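Stuline says its cloths last 501 washes. Where is the proof?

Stuline has put a new number on its cleaning cloths this October. The packs now promise 501 washes before the cloth "stops doing its job," up from a claim of 80 on the old label. The price went up too, by 20 percent.

The company says the change comes from a tighter weave. It has not said who did the washing, how hot the water was, or what a cloth has to look like before it counts as worn out. Asked for the test report, a spokesperson sent a one-page summary with a chart on it. The chart has no scale down the side.

Graham Haslam, who spent years buying supplies for a chain of motels and now writes a newsletter on the trade, is not impressed. "Five hundred and one is a funny number to land on," he said. "Either they stopped the test there for a reason or somebody in marketing liked the sound of it. I'd like to know which."

Stuline is not the only one. Wunix raised its own wash claim in the spring, and Londoño prints "lifetime use" on its kitchen range with a footnote that limits the lifetime to six years. None of the three has agreed to share full test results with shoppers.

There is no single rule the sellers follow here. A cloth can be washed cold with no soap, dried flat, and called good as new. Most homes don't treat a cloth that way. They use it on a greasy stove, throw it in with the towels and run it through a hot dryer.

Zamfira Tănase, a textile tester at Samolent, said a fair test would dirty the cloth between washes and check how much water it still picks up. "Clean cloths going round and round in clean water will last a very long time," she said. She has not tested the Stuline product and would not guess at how it might do.

Stuline says it stands by the number and will offer refunds to buyers who are not happy. The catch is in the small print – the refund form asks for the receipt and a record of washes. Few people keep a laundry diary for a dust cloth.

The company said a longer report may come out next year. It made the same promise when the claim was 80.

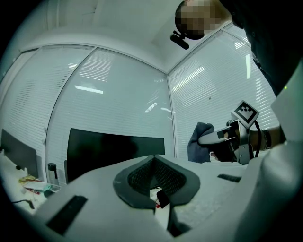

Also in home news: Londoño drops its mail-in rebate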